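Looking After a Stone Worktop

Updated 2025-02-27

Marble, limestone and travertine are calcium carbonate. Any acid dissolves a thin layer of the surface and leaves a dull mark called an etch. Granite is mostly quartz and feldspar and does not etch from food acids, but it can absorb oil. Treat the two groups differently. If you do not know which you have, put a drop of lemon juice on a hidden spot, such as the underside of an overhang, and wait. A dull spot means carbonate stone.

Daily cleaning

Wipe with a soft cloth, warm water and a few drops of neutral dish soap. Rinse with a second cloth and dry with a third. Soap left on the stone builds up as a gray film that most people mistake for wear. To strip the film, go over the top twice with plain warm water and a microfiber cloth.

Do not use vinegar, bathroom descaler, scouring powder or the green side of a sponge. Glass cleaner with ammonia will not etch marble but shortens the life of the sealer.

Testing the sealer

Pour a tablespoon of water on the area next to the sink. Leave it for 17 minutes, then wipe it off. If the stone underneath is darker, the sealer is spent in that area. Test again beside the stove. The two areas seldom wear at the same rate, and it is fine to reseal one and leave the other.

Resealing

Use a penetrating sealer marked for natural stone. Clear the worktop the evening before, wash it, and let it dry overnight. Work in sections no wider than your reach.

1. Pour a small amount on a lint-free pad and spread it evenly.
2. Keep the surface wet for the time printed on the can.
3. Wipe off all excess before it dries. Dried sealer leaves a haze that has to be softened with more sealer and rubbed out.
4. Buff with a clean dry cloth.
5. Keep water off it for a day and oil off it for two.

Open a window. Solvent-based sealers have a strong smell, and the used pads should be dried flat outdoors before they go in the trash.

Oil stains

Mix baking soda and water to the thickness of peanut butter. Spread it a quarter inch thick over the stain and a little past the edges. Cover with plastic wrap, tape down the sides, and leave for a full day. Remove the wrap and let the paste dry completely before lifting it with a plastic scraper. Old stains may need three or four rounds. Reiko Kinoshita wrote in to say that a cooking oil ring took her five, on unsealed white marble.

Etches and scratches

A shallow etch on a polished top can be worked out with marble polishing powder (tin oxide) and a damp felt pad. Finish with a 3,000 grit pad if the gloss does not match. On a honed top, skip the powder and use a fine honing pad in small circles. Deep scratches that catch a fingernail are a job for a stone shop.

Most scratches come from grit under things that get slid. Lift pots, small appliances and anything with wheels or a hard base. Stick felt pads under items that stay out all the time, and replace the pads each July or whenever they pick up crumbs.
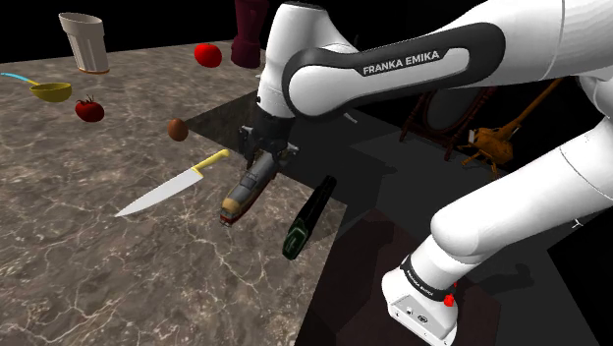 Seams and edges

Check the seam near the sink twice a year. If the filler has shrunk or cracked, scrape out the loose part with a plastic blade, dry the gap with a hair dryer on low, and refill with color-matched epoxy. Mask both sides with tape and pull the tape while the epoxy is still soft. Small chips on the front edge are filled the same way, slightly proud, then shaved level with a new razor blade held flat.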